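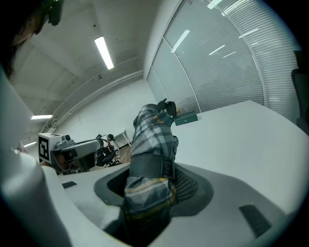
Screen Studies, second term
Handout 6: The casting announcement as a text
Prepared by Viera Machala

In this handout we look at the short news item which tells the public who will give the voice to an animated character. Students often skip this kind of text as it looks too simple. I ask you to read it slowly, as you would read a scene.

Our main case is Grakmont, the animated series adapted from the game of the same name. The announcement was published by the studio Dastholm on Jul 26, 2022, in 124 words. Please have your copy in front of you.

1. The order of information

The name of the actor comes first, then one earlier role, then the character. The plot comes last and takes a single sentence. The director, Neelam Sachdeva, is mentioned only after the streaming service. In my opinion this order tells us who the reader is supposed to be: a person who knows the actor already and the game perhaps not at all.

2. Continuity with the game

The series is placed between the first game and the second one. For the writers this is a narrow space. The heroine must finish where the second game finds her - alone in the harbour city of Konongate, without her brother. So the viewer who played the games knows the ending, and the interest has to come from somewhere else. Look at how the announcement uses the word "untold" and what it promises. 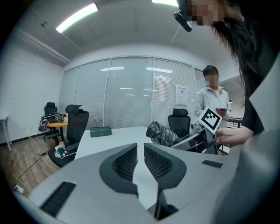 Why did the studio not keep the voice actor from the games?
The series was recorded with the whole cast together in one studio, and the original actor was engaged on another production during those months. Sachdeva also wanted a younger sound for the early episodes.

3. Voice and favourite performances

Players spend many hours with one voice, and a new one can feel like a wrong colour on a known wall. Compare the trailer with the opening of the game. Listen to the breath before the lines, to the accent, and to how much humour is left.

For the September seminar

Read the chapter by Oyelaran on adaptation and loyalty, sections 2 and 6. Write 400 words on one casting announcement of your own choice, but please not a sequel. Bring it printed - we will exchange the papers in pairs.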